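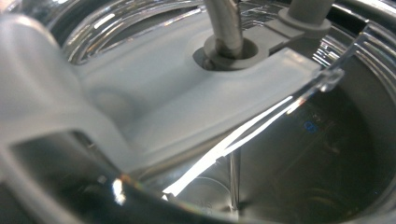 Spent Wednesday at the Hurnia open day. Notes in order, mostly for the people who asked me about the handheld rigs. Thread.

Setup first. They run numbered stations on a carpeted floor. Each one gets a table, an operator and a pair of handheld grippers on cables. No arm involved at this stage. The operator does the task by hand through the grippers and the recording is the product.

Meinir Skyrme gave the talk. Her figures: 948 usable recordings so far, target 3,000 before they train anything they would show a customer. She expects to get there in August. I would have guessed later.

Tasks are kitchen and tabletop handling. Metal cups, wire baskets, containers with clear plastic parts. She was frank that shiny and transparent surfaces are the hard part. Glare moves when the camera moves, and the camera is on the tool.

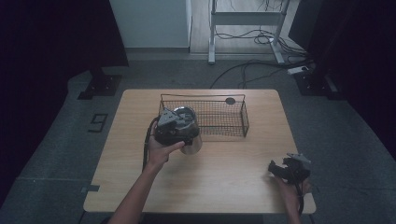

Steel cup in the left gripper, right one free. Station 9.

The overhead view and the tool views are logged together. I asked about sync. Teresa Ní Bhriain handles that side and says they align on a clock signal at the start of each take, then check drift at the end. Takes that drift too far are dropped. She would not give me the threshold.

Cables are the weak spot in my view. One per gripper, hanging off the table edge. Fine for short tasks. I tried a rig and my wrist was correcting for the cable pull within a minute. A wireless version is planned, no date.

Jaw pads: dark, matte, and the ones I looked at closely had ragged top edges. I asked whether pads get replaced on a schedule.
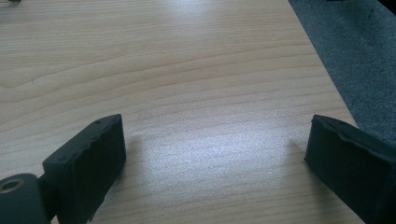

They do not. Pads get swapped when an operator complains. I would log pad condition per take, because grip behavior changes with wear and the model has no other way of knowing. Teresa wrote that down.

Software is called Menon. It plays back a take with all views side by side and lets a reviewer mark start, grasp, release and end. Review took 4 minutes for the take I watched. That does not scale well to 3,000, and they know it.

Did not see: any robot repeating a recorded task. Someone in the Q&A asked and was told that is a separate demo. Fair, but it is the one I want.

Slides should go out to attendees by email. I have 13 pages of handwritten notes, so ask if you want detail on a specific part. Will add the drift threshold if Teresa changes her mind.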